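odano-rack データカード兼README

最終更新 7/28/24
保守 Jozefína Machala、Ravinder Lemieux
ラベル作業 Nima Ahmadpour、Akash Goel
収録 Barrett Nakamura

先に読んでほしいこと

このリポジトリは、手首カメラの画像だけから把持の状態を推定する手法「Grewal」を、食器と水切りラックの片付け作業で追試するために作ったデータと評価コードです。Grewalは私たちの所属するBorentの隣の班が出したもので、社内報告には「手首視点の画像があれば、対象が安定して保持されているかどうかを物体の種類によらず判定できる」と書かれています。私たちはこの「物体の種類によらず」の部分を疑っています。疑ったままデータを集め、評価を回し、今も疑っています。

そういう立場の人間が作ったデータなので、使う人はその点を割り引いてください。判定が難しくなる場面を多めに選んだつもりはありませんが、収録計画を書いたのはGrewalに懐疑的な側です。Grewal班に計画書を見せて意見をもらったのは収録の途中からでした。順序が逆だったと思います。

何が入っているか

エピソード数は1139。1エピソードは、ロボットが食器を一つ扱い始めてから手を離すまで、または操作者が打ち切るまでの連続した画像列です。食器を取る、ラックに置く、ラックの中で置き直す、の三種類が混ざっています。種類の別はepisodes.csvのtask列にありますが、「置き直す」と「取る」の境目は収録者の判断によるもので、後から読み返すと首をかしげるものがあります。作業の種類を条件にした分析をするなら、自分で見直すことを勧めます。

このうち515エピソードに、把持状態の遷移ラベルが付いています。残りは画像と関節角とグリッパーの開度だけです。ラベル付きの分は無作為に選んだものではありません。最初は収録順に付けていき、途中から失敗を含むエピソードを優先しました。したがって、ラベル付き集合での失敗の割合を全体の失敗率として引用しないでください。一度、社内のスライドでそういう使い方をされています。

ファイルの構成は次のとおりです。

episodes.csv エピソードの一覧と作業の種類、打ち切りの有無
frames/ エピソードごとの画像列
state/ 関節角、開度、指令値
labels/ 遷移ラベル(付いているエピソードのみ)
splits/ 学習と評価の分割
masks/ 指の間を塗りつぶすためのマスク
eval/ 評価スクリプト
results/ 私たちが回した結果の生の出力

state/の時刻と画像の時刻は別々の時計で打たれています。align.pyで合わせてありますが、合わせ方は開度の変化と画像の変化の相関を取るだけの単純なものです。指が物に触れた瞬間を細かく見る用途には向きません。元の時刻は両方残してあるので、もっとよい合わせ方を思いついたら試してください。

ラベルの定義

ラベルは「接触なし」「接触あり、保持なし」「保持」「不明」です。Grewalの報告では「安定した保持」と「不安定な保持」を分けていますが、私たちは分けていません。分けようとはしました。静止画一枚を見て安定かどうかを言い当てる作業を2人で独立にやってみたところ、意見が合うのは、誰が見ても明らかな画像に限られました。前後の画像を見せると一致は増えます。つまり人間は動きを見て判断しているのであって、一枚の画像に答えが写っているとは考えにくいということです。この点をGrewal班に伝えたところ、「ネットワークは人間に見えない手がかりを使える」という返事でした。そうかもしれません。ただ、それが何の手がかりなのかを確かめるのが、このリポジトリの目的です。

「不明」は遠慮なく使うよう作業者に頼みました。学習時に「不明」を捨てるか、独立のクラスにするかで結果が変わります。results/には両方を置いてあります。片方だけ載せるとどちらの主張にも都合よく使えるので、引用するときは必ず両方を並べてください。

画像について

手首の視点なので、画像の下側には二本の黒い指が入ります。対象はその間か、すぐ上に写ります。画像は収録時のまま切り抜きも色の調整もしていません。 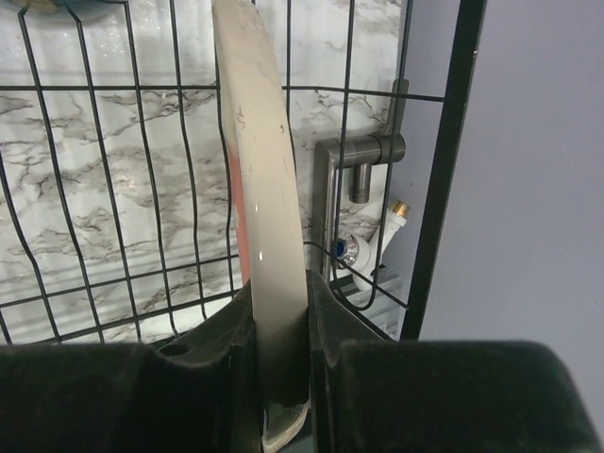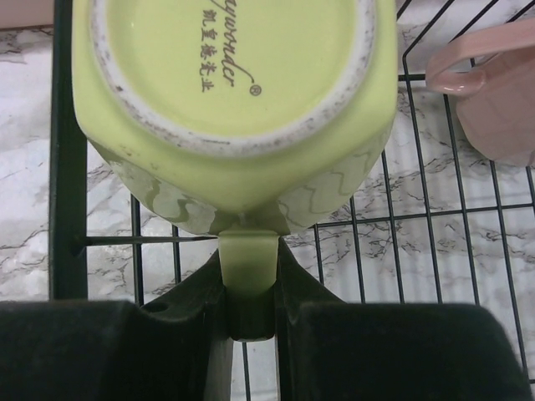 図1 手首カメラの画像。1枚目は細長いオフホワイトの対象、2枚目は取っ手を挟まれた黄緑のマグ。どちらにも黒いワイヤーのラックが写っている。

この二つを並べると、私たちが何を気にしているかが伝わると思います。Grewalは両方に同じクラス名を出すことを期待されていますが、見え方に共通する部分は指とラックと大理石模様の背景で、対象そのものはまるで違います。1枚目では対象が縦に立って画像の上の外まで伸び、格子の奥に水栓があります。2枚目ではマグの底が大きく見えていて、底の印字まで読み取れます。学習したネットワークがどこを見て答えを出しているのか、正解率だけからは分かりません。指の間の隙間を見ているのかもしれないし、背景を見て「ラックのこの辺りで指がこの幅なら、たいてい持っている」と覚えただけかもしれません。後者であれば、場所を変えた途端に使えなくなります。

2枚目のような印字も厄介です。底の文字が見える向きと特定の把持の仕方がデータの中で結びついていると、文字を手がかりにした見かけの性能が出ます。印字のある食器のエピソードにはepisodes.csvで印を付けました。見落としはあると思うので、見つけた方はLemieuxまで知らせてください。

塗りつぶし試験

評価の中心はこの試験です。手順は単純で、masks/にあるマスクで指の間とその周辺を一様な灰色に塗り、Grewalに同じ問いを出します。対象が見えないのに成績がほとんど落ちないなら、モデルは対象を見ていません。

結果を言葉で書くと、成績は落ちましたが、期待したほどは落ちませんでした。乱数の種を4通り試したうち、塗りつぶしによる低下が種の違いによる揺れよりはっきり大きいと言えたのは、「接触なし」と「保持」の区別だけです。「接触あり、保持なし」と「保持」の区別では、塗っても塗らなくても変わらないように見えます。後者こそが現場で必要な区別です。物に触れていることは開度を見ればだいたい分かるのですから。

反論もあります。マスクの範囲が狭く、細長い対象では先端がマスクの外に出ます。見えている先端の傾きから保持の具合を推測できるとすれば、成績が落ちないのは当然です。これはGrewal班のもっともな指摘で、対象全体を覆うマスクを作り直しています。8月中には差し替えるつもりですが、作業は手作業に近く、約束はできません。古いマスクは比較のために残します。

逆に、背景だけを塗って対象と指を残す試験もやりました。こちらは成績が目立って落ちました。ただし灰色の大きな塗りつぶしは学習時に一度も出てこない見た目なので、何を塗っても落ちるのかもしれません。背景を別の画像に差し替える版も作りましたが、境界に不自然な縁が出て、今度は縁が手がかりになっている疑いが出ました。この試験の数字は、今のところ信用しないでください。私たちも信用していません。

開度だけの基準

Grewalの報告にはなかった比較を一つ足しました。画像を一切使わず、グリッパーの開度と指令値の差だけを入力にした小さな分類器です。閉じる指令を出しているのに指が閉じきらなければ、何かを挟んでいる。それだけの話です。

この基準は思いのほか強く、厚みのある食器ではGrewalと見分けがつきません。薄いものや細い取っ手では負けます。ですから画像に意味がないとまでは言えません。言えるのは、画像の貢献を主張するなら、この基準を上回った分だけを貢献と呼ぶべきだということです。報告書の比較対象は「常に保持と答える」分類器でした。それに勝っても、あまり嬉しくありません。

開度と画像を両方入れた版はeval/の中にあります。ラベル付き集合では一番よい成績ですが、分割のやり方に敏感で、食器の種類ごとに分けると利得の大半が消えます。Goelは種類ごとの分割は厳しすぎると言い、Machalaはそれが普通だと言っています。意見は割れたままです。

分割

splits/には、エピソード単位の無作為分割、食器の種類ごとの分割、収録のまとまりごとの分割があります。無作為分割は元の報告との照合のためだけに残しました。同じ食器が続けて何度も扱われているので、無作為に分けると学習側と評価側にほとんど同じ画像が入ります。この分割で出した数字を単独で載せるのはやめてください。

画像単位の分割は置いていません。要望があっても置きません。

Caltdenでの利用について

Caltdenの展示機にGrewalを載せ、「保持なし」と出たら掴み直すようにしたいという相談を受けました。現時点では勧めません。掴み直しを入れると、判定が正しくても間違っていても試行回数が増えるので、作業全体の成功率は上がりやすくなります。その上昇をGrewalの手柄と読むのは危険です。比較するなら、同じ頻度で無作為に掴み直す条件を必ず入れてください。この比較を私たちはまだやっていません。機体の空きがなく、収録と並行できなかったためです。やらずに批判しているのは承知しています。

既知の不具合

収録のまとまりによって明るさが違います。露出を固定し忘れた回があり、episodes.csvのexposure列が空のものがそれです。
一部のエピソードで、手を離した後の画像が長く残っています。末尾の「接触なし」が水増しされるので、trim_tailを有効にして使ってください。
labels/の中に、遷移の時刻が前後逆になったものがありました。修正済みですが、古い版を落とした人は取り直しが必要です。
指の間から背景がのぞいている画像で、マスクがその隙間を塗り残すことがあります。
results/のファイル名に付いた番号は実行順で、意味はありません。欠番は途中で止めた実行です。止めた理由のメモはnotes.txtにありますが、Nakamuraの略記が多く、本人以外には読みづらいと思います。

向いていない用途

力の推定には使えません。力の計測値が入っていません。
食器の種類を見分ける学習にも向きません。種類は偏っていて、ラックも台所も変化に乏しいデータです。
「実環境での把持状態推定」の標準的な評価として使われると困ります。私たちが作ったのは一つの主張を突くための道具で、広い範囲を代表させる設計にはなっていません。名前にrackと入れたのもそのためです。

再現のしかた

eval/run_all.shを動かすと、results/と同じ構成の出力が別のディレクトリにできます。既存の結果は上書きしません。Grewalの重みはこのリポジトリに含まれていないので、Borent社内の方は隣の班から受け取ってください。重みには複数の版があり、報告書の数字に対応する版がどれなのか、私たちには確定できませんでした。使ったのは渡された中で一番新しいものです。報告書の値をそのまま再現できた版はありません。差は小さいものの、向きはいつも同じで、私たちの側が低く出ます。前処理の違いを疑って一通り合わせましたが、残りました。

数字が合わない、あるいは私たちの評価に誤りがあると思ったら、実行時の設定ファイルと出力を添えてMachalaに送ってください。Grewalに有利な訂正も、不利な訂正と同じようにこのREADMEに書き足します。これまでに受け取った訂正は二件で、どちらもGrewalに有利なものでした。一件は「不明」の扱いの誤り、もう一件は色の並び順の取り違えで、いずれもresults/を回し直してあります。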